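Rusard Cable and Connector Working Group
Minutes of meeting, Sunday, August 6, 2023

1. Previous minutes
Approved with one correction: item 5 should read crimp height, not crimp width.

2. Circular connector pull tests
Rastalberg submitted results for 636 crimped contacts, size 20, on 22 AWG wire. Two fell below the retention limit. Both came from the same applicator, which has been taken out of use. Tastard asked for the cross-section reports. Rastalberg to send.

3. Backshell torque
The value in the April draft was given without a thread size. Agreed to list torque by shell size in a table. Garrido to prepare.

4. Mating cycles
Garrido reported contact resistance stable through 200 cycles on gold-plated samples. Tin-plated samples showed a rise after 50 and were stopped. Rusard wants the tin-plated part kept in the catalog for fixed wiring only. No objection. The data sheet will carry a note.

5. Stock
2564 receptacles on hand, of which 917 have the old keying. Old keying is not to be mixed with new in one shipment. Relabeling is open.
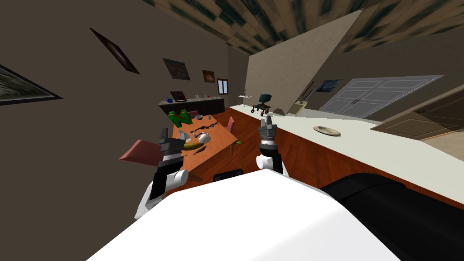 Fig. 1. Simulated room, two arms and dining table, view from above.

6. Sealing plugs
Tastard proposed one plug color for all unused cavities. Deferred until the supplier confirms the temperature rating.

7. Actions
Rastalberg: cross-section reports.
Garrido: torque table.
Rusard: data sheet note, relabeling plan.
Tastard: supplier query on plugs.

Next meeting to be set by email.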